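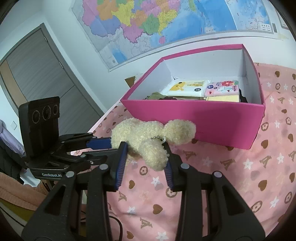 Figure 2. Small personal items kept in an open pink cardboard box on a bed: a soft toy with a ball chain, with wet wipes and tissues in the box behind it.

3.2 Containers on the bed

Of the surfaces recorded in the household survey, the bed proved the hardest to classify. The coding scheme inherited from the earlier Vurnina work treated it as a place of rest and allowed storage only beneath it. That division could not be kept. In many of the 3,623 entries made by householders, the bed was named as the place where small belongings were put down, looked through and sorted before being moved elsewhere. The scheme was therefore revised in February, and a separate code was introduced for containers standing on bedding.

The code covers any open box, tray, basket or bag placed on a sheet, blanket or quilt and holding two or more items. It excludes suitcases, which are treated in Section 3.4, and bedding boxes, which belong to the bed itself. Cardboard boxes fall within the code whatever their earlier use. Several households kept a box because its colour or lining pleased them, and the diaries suggest that a box chosen in this way tends to stay in use longer than one chosen for its size. Fiore (December 2021) reports a similar attachment to gift packaging in shared student rooms, although his account deals with shelves and window sills and leaves the bed aside.

The contents of such boxes are mixed. Figure 2 shows a combination which recurs throughout the material: paper goods and wipes in printed packs, together with a soft toy. The packs are decorated, one with a cartoon duck and the other with a red flower and a cartoon character, and the toy has a small metal chain and ring of the kind found on keychain plushies. Under the Enard categories these items would be divided between hygiene, decoration and play. Householders seldom divided them in this way. When asked to name a box of this sort, they used words such as "bits", "my things" or "the soft box", and they objected when the interviewer proposed a more exact label.

Soft toys presented a particular difficulty. A plush figure with a long body and thick limbs does not lie flat, and its curly fabric takes up more room when loose than when pressed against a wall of the box. Respondents dealt with this in different ways. Some placed the toy in last, on top of the packs, and accepted that the box could not be closed. Others kept it beside the box and regarded it as part of the contents all the same. Our coders first disagreed on the second practice. Following discussion, an item lying on the bedding next to a container was coded with that container where the householder named the two together, and separately in all other cases.

Position within the box was recorded by wall and corner. Flat packs were commonly placed along one side, leaving an open area nearer to the person sorting. The diaries describe this area as the part "for putting things in", and it was often the last to be filled. Boxes set diagonally on the bed were noted as such, as the angle affects which corner is nearest to hand and may therefore affect the order in which items are taken out. The Schnyder protocol, which assumes a container squared to the edge of its support, has no means of recording this.

The question of how long a box remains on the bed could be answered only from the diaries. Entries from the Sustuvari sub-sample, limited to 30 households, mention boxes being moved to the floor at night and returned in the morning with their contents unchanged. We have kept these as a single period of use.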